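4.2 Where clean laundry waits

The first round of interviews asked people how often they washed, dried and ironed. It did not ask where the clothes went after that. The answers came anyway. In 31 percent of a typical week's entries the longest stage was the one between the dryer or the line and the drawer, and most people had no name for it. In the diaries it shows up as "on the bed," "still on the bed," or "moved to chair." We call it the waiting stage in the rest of this paper.

Of the 116 households that kept a diary, 40 agreed to a second visit at home. These visits were done in October, in the Irnidon and Weltent districts, and lasted until the person being visited ran out of things to say. Both districts have mostly small apartments. A separate laundry room is rare in Irnidon and almost unknown in Weltent, where the blocks were built with a shared drying attic that many tenants no longer use.
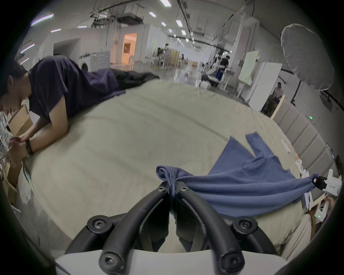

Space explains a large part of what we found. People in small apartments fold where there is a flat area at a good height, and few pieces of furniture offer one. Kitchen tables were named often in the interviews but used less in practice, as they had to be cleared first and wiped. A bed needs no clearing until night. It also takes a soft knit garment well: the cloth can lie loosely over the sheet while two opposite corners are held and drawn apart, as with the blue piece in Figure 3, and it does not slide off the way it would on a small table. Several people told us they could fold a T-shirt on a bed faster than anywhere else, and that they had never thought of it as a choice.

The bed also sets a deadline. Clothes on a table can stay there for days if the household eats somewhere else. Clothes on a bed have to be dealt with by the time someone wants to sleep. Diaries from households that used the bed show a sharp rise in folding in the hour before bedtime, and a second, smaller group of entries that record the pile being lifted onto a chair or the floor. We counted the second kind as a delay. Two of the people visited objected to this. In their view the pile had been put away for the night, and the job was done as far as it needed to be.

Who did the folding depended on the deadline too. Where one person went to bed earlier than the rest, that person folded more, whatever the household said about how the work was shared. Uliana Symonenko, who coded the diaries, noticed this before we had thought to look for it. The pattern held in homes with and without children. It was weaker where each adult washed his or her own clothes, a practice found mainly among people sharing an apartment with roommates.

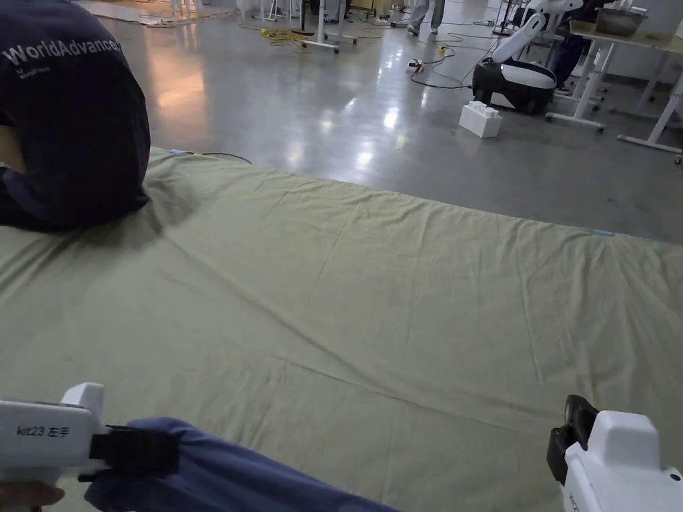 Figure 3. Cloth being handled on a bed (upper); the sheet-covered surface with a dark blue cloth lying across it (lower).

Tamara Nazarenko disagreed with our reading of the deadline when an early version of this section was sent around. She wrote that a deadline only works on people who see the pile as theirs, and that in her own interviews the person who slept on the far side of the bed often did not see it at all. She also thought the chair deserved a section to itself. We have kept the deadline argument but accept the first point. The diaries were filled in by one adult per home, and that adult was nearly always the one who did most of the washing. A pile that a second adult stepped around would not appear in our data unless the first one complained about it in writing. A few did.

The type of item mattered less than we expected. Shirts and T-shirts were folded first in most homes, followed by towels. Socks came last and were sometimes left out altogether, going into the drawer unpaired. Fitted sheets were treated as a special case by almost everyone. One man in Weltent washed his sheets in the morning and put them straight back on the bed the same evening so that he would never have to fold them, and he had owned only one set for years.

Bed linen raised a further problem for the coding. When the bed is the folding surface, stripping it takes the surface away, and other laundry backs up behind it. We first coded these days as missing. On the second pass, Gilang Sutanto recoded them as blocked, and the change moved some 16 diaries from the "irregular" group to the "regular" one. All the results in Section 5 use the second coding.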